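Review: Boster water level meter, 200 m tape

I work with groundwater monitoring in a district with many old dug wells and some deeper boreholes. For three years I used a borrowed meter, and last June I could finally buy one for our small office. I chose the Boster with the 200 m tape. I have now used it through one dry season and one wet season, and I want to write down what I think of it, because when I was searching I found only the text of the seller.

What you get

The meter comes as a reel on a steel stand, with the flat tape already wound, the probe in a holder on the side, and a cloth bag. The battery is a normal 9 volt one and sits behind a small door in the hub of the reel. You can change it without a tool. There is a sensitivity knob, a test button, a light and a buzzer. The manual has four pages and is clear, except the part on conductivity, which I had to read several times.

Our reel arrived with the brake set too tight. I loosened it a quarter turn and I have not touched it again.

Measuring

The principle is the same as in all meters of this type. You lower the probe, it touches the water, the circuit closes and the buzzer sounds. The important thing is how clean this signal is. With the Boster it is very clean in open boreholes. I lower, I hear the tone, I pull back slowly until it stops, and I repeat. My three readings usually agree within half a centimeter. 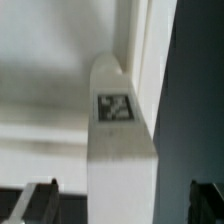

Can the probe be used in wells with very fresh water, where other meters give no signal?

It works in most of them if you turn the sensitivity knob almost to the end. In two of our wells, which are fed by rain on sandstone, I had to go to the maximum, and then the buzzer also answered to wet walls on the way down. In such a well I listen for the long steady tone and ignore the short ones.

In our network there are 317 points, and I have visited the greater part of them with this meter. The most difficult are the wells with cascading water, where a shallow layer leaks into the casing above the real water level. No electric meter is happy there. The Boster has a shielded tip, and it helps a little, but I still had to throw away readings at the Corness wells after heavy rain. My older colleague Branislav Jurčo prefers a chalked steel tape for these, and after this season I agree with him.

The tape

The tape is marked every millimeter, and every meter is in red. The print is under a clear coating and it has not rubbed away, also not in the first 30 meters, where the tape gets the most wear. I compared it with a steel tape laid along the road outside the office. At 50 meters I could not see any difference.

The coating does stick to wet steel casing. When the borehole is narrow and not straight, the tape hangs on the wall and you do not feel the weight of the probe any more. This happened to me at Sutter, in a hole with a two inch pipe, and I believed I had reached the bottom when I was still far above it. A heavier probe would solve this. Flulance sells an additional weight which screws under the tip of their own meter, but the thread is different and it does not fit.

The reel

I like the reel less than the tape. The handle is short, and to wind up 150 meters with a short handle is slow work. The handle also turns on a plastic sleeve which began to squeak after a few weeks. A drop of silicone oil stopped it. The stand is stable on concrete, but on grass it leans, so I put a board under it.
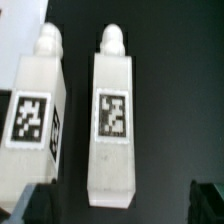

Cleaning and battery

Between wells I wipe the tape with a cloth and clean water while I wind it, and I rinse the probe separately. Where we also take samples for chemistry, I use a mild soap without phosphate and rinse two times. The manual forbids solvents. The probe comes off with one screw connection, and a spare one can be ordered, but mine took five weeks to arrive.

The battery lasted seven months. When it becomes weak, the light goes dim before the buzzer does, so press the test button each morning and look at the light too.

Price

We paid 2,000 with delivery and the bag. The Flulance meter of the same length was more expensive, with a better handle and the choice of probe weight. If you often measure deeper than 100 meters, I would pay the difference. For shallow and medium wells I see no reason for it.

My rating

Tape: 5 of 5
Signal: 4 of 5
Reel and handle: 3 of 5
Manual: 4 of 5

I would buy it again for our office. For the deep boreholes near Sutter I will ask if we can borrow the other one next season.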